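**Gripper let go of a case at full height – anybody else seeing this?**

**steelcutoats**
Ok so I need a sanity check. We've got an arm that picks up black plastic cases and sets them in a tote, and on 9/1/25 it dropped one. From the top of the lift! The case bounced off the table and landed right where I'd been standing to clear a jam. No fault on the pendant, no grip-lost warning, it just went on to the place position and opened on nothing like all was well.

Stuff I know so far: it had done 660 cycles since the last pad change, grip force is set to 38 percent, and it's the Bromolano controller with whatever firmware it shipped with.

**pallet_gremlin**
38 percent is low for a hard case. We run 53 on ours and haven't lost one since spring. Bump it and move on with your life.

**steelcutoats**
Tried 53 this morning. Nine good picks, then it slipped again (lower this time, thank goodness). So maybe it helps, but I don't trust it.

**quietrelay**
Please don't just bump it. More force on a worn pad buys you a week and then you're back here with a bigger dent in something. Wipe the pads with alcohol, let them dry, and look for a shiny spot. Ours at the Steltbridge site got so glazed they felt like a bowling ball.

Also, where is it grabbing? If one finger lands on the latch and the other on the flat side, you've got a tiny contact patch and the case wants to roll out.

**pallet_gremlin**
I mean, we've never cleaned ours and it's fine – just saying.

**quietrelay**
Then you have dust-free cases and I'm jealous. The part that bugs me way more is the missing fault. A drop should stop the arm, period. Is grip-lost detection turned on? On the Bromolano it's a separate checkbox from grip confirm, and confirm only looks once, right when the fingers close.

**steelcutoats**
Well, crud. Confirm is checked, lost is not. I inherited this cell from the Magbanua job and never went through that page. Turning it on now.

**wrenchmonkey_ohio**
Agree with quietrelay on the checkbox, disagree that pads come first. Before you run another pick, why could you be standing there with the arm moving? Your gate or scanner zone should cover the drop area too. Fix that, then play with pads.

**steelcutoats**
Fair, and yeah, that one stings a little. The zone ends at the table edge. I'm keeping the cell locked out until it's redrawn, and I've got new pads coming from Wonance. Wrist cam shot from the approach is below, so tell me if you'd move the grab point away from that latch.

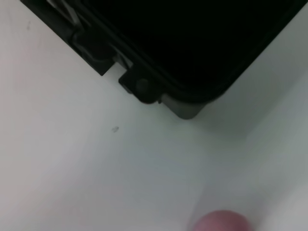

*Wrist cam on approach – case corner and latch, with a bit of pink fingertip at the bottom*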